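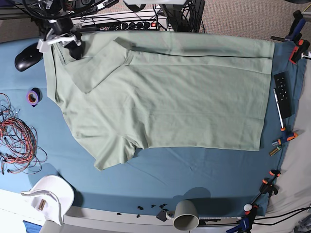 Green T-shirt on the work table, one sleeve in, one still to go.

Home Archive House Laundry Contact

Folding shirts on the work table

I have moved the shirt folding to the work table. For years I did it on the bed, and the trouble with a bed is that it gives. You press a crease in and the mattress takes it back out. By the time the second sleeve was in, the first one had shifted and I was smoothing everything again.

The work table has blue fabric over the top. I put it on to stop small parts from sliding around, and it does the same job for T-shirts. A cotton shirt holds where you lay it. On bare tabletop the bottom half of the shirt used to travel every time I pulled on the top half.

The downside is that the table is used for other things. There is a mouse up in one corner, a roll of tape with a purple outside and an orange middle, and a bundle of red and orange wires that I keep meaning to sort out. My white cap ends up there too, upside down. I used to clear all of that before I folded anything, which took longer than the folding. Now I push it to the left side and use what is left. A shirt laid lengthwise fits fine.

The fold I use

I learned this one from Savita Mathur when we shared an apartment in Grotdale. She had worked in a clothing store and could do it without looking. I can't, but I'm quicker than I was.

Lay the shirt sideways, collar on the left and hem on the right. Fold the far edge in along the whole length, from shoulder to hem. Run your hand down the crease once. The sleeve on that side then comes back over the shoulder, and it will make a sort of triangle near the collar. Leave it like that. I spent a long time trying to get the triangle to sit square and you can't see it in the drawer.

Then do the near side the same way. The near sleeve is the one that gets wrinkled, mostly from my leaning over it. Pull the cuff flat before you fold it in. After that bring the hem up to the collar, and fold once more if the drawer is shallow. Mine is 16 inches deep front to back and takes the shirts standing up in two rows.

Wrinkles in the middle of the shirt are not worth chasing while it is still half folded. I do one pass with the flat of my hand at the end.

The drawers are from Domow and they stick in December when the heating is on, or possibly I only notice then. Narendra Dhillon told me to rub a candle on the runners. I did two of them and they are better. The third I haven't got to yet.

Sharing the table

The pale things are harder to keep nice on a table like this. A folded edge curls up, a corner gets a pucker in it, and it all shows more against the blue. I have gotten used to going around with a lint brush before anything light-colored goes down. The open white plastic box, with the circuit board and the two orange cylinders in it, stays where it is on laundry days.

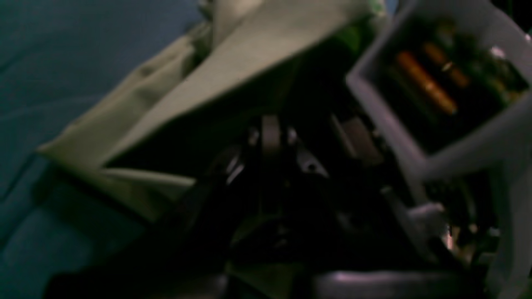

What I would change

The blue fabric itself should come off and be washed more often than it is. It picks up lint from the towels and gives it to the shirts. I want a second piece so one can be on the table while the other is in the machine. The fabric place on Malhotra Street had a heavier cotton that might do, but the only blue left was closer to navy, and I would lose dark socks on it.

I also want to get the power strip off the far side of the table area and onto the wall. It is behind everything, and a long sleeve will find it if you shake the shirt out in that direction – so I shake them out over the carpet first and then lay them down.

Sweaters still get folded on the bed. They are too thick for this method and I don't mind a soft crease in a sweater. Pants go on hangers. Next time I'll write up the linen shelf, which has a fitted sheet on it that I have given up on.

Filed under: Laundry, Small Fixes, Around the House

Contact | Copyright Brustau House Notes | Back to top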